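Ekaette Yusuf plie le linge des autres

Elle reçoit à l'heure du repassage, en chaussettes, et prévient qu'elle ne s'arrêtera pas pour parler. Ekaette Yusuf a fondé Tramance il y a quatre ans à Emville, dans un ancien salon de coiffure dont elle a gardé les miroirs. On lui confie du linge de maison, elle le rend plié. « Ma mère m'a demandé combien les gens payaient pour ça. Je le lui ai dit. Elle a voulu postuler. »

Le tarif de base est de 30 euros la corbeille, déplacement compris. Car elle va aussi à domicile, et c'est même ce qu'elle préfère. « Une armoire, on ne peut pas la comprendre au téléphone. Les clients disent "c'est un peu en désordre" et vous ouvrez sur une avalanche de housses de couette. »

À domicile, elle travaille presque toujours sur le lit. Les tables sont trop hautes, ou trop petites, ou couvertes de courrier. Le lit est à la bonne hauteur pour qui accepte de se plier un peu soi-même, et un couvre-lit bien tendu retient le tissu quand on le lisse. Elle se méfie seulement du satin. « Sur du satin, vous pliez une serviette, elle part toute seule vers les oreillers. J'ai perdu des gants de toilette comme ça. »

Son mépris va au pli en quatre, celui qu'on apprend enfant et qu'on ne remet jamais en cause. Elle plie en trois dans la longueur, puis encore en trois, et range debout. Chidubem Afolabi, son associé, plie en quatre. Ils ont décidé de ne plus aborder le sujet avant midi.

« Le pli en quatre donne une tranche molle, explique-t-elle. Vous posez le torchon dans le tiroir et le soir il s'est couché sur son voisin. » 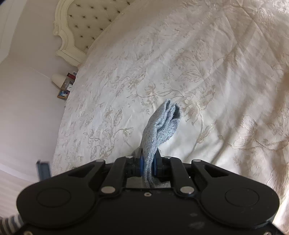

Elle juge un tissu à la façon dont il se tient quand on le pince. Les toiles à grosse trame ont sa faveur : elles gardent la marque, elles pardonnent un bord de travers. Le coton très fin, lui, « fait semblant d'obéir ». Quant aux draps-housses, elle a longtemps prétendu posséder une technique. Pressée de la montrer, elle soupire, rentre les coins les uns dans les autres, rabat le tout et pose la main dessus avec autorité. « Voilà la technique. On appuie. »

Son plus gros chantier reste une maison d'hôtes, en juillet dernier : 705 pièces de linge, dont 70 nappes que la propriétaire, Yetunde Olatunji, tenait à conserver par ordre d'achat. « Elle se souvenait de chacune. Moi, je voyais du blanc, du blanc et du blanc cassé. » Elles sont restées amies – enfin, elles s'écrivent au moment des soldes.

Le soir, chez elle, le linge propre attend sur une chaise, quelquefois trois jours. Elle l'avoue sans gêne. « Un boulanger ne fait pas son pain en rentrant. » Son mari s'est mis à plier les chemises, en quatre, et elle fait des efforts considérables pour ne pas les reprendre derrière lui.

Des projets, elle en a un, un cours du soir limité aux torchons et aux serviettes de table. Les inscriptions viennent d'ouvrir et Kelechi Bako, le voisin serrurier, a pris la première place. Il ne possède que deux torchons. Elle lui a demandé d'apporter les deux.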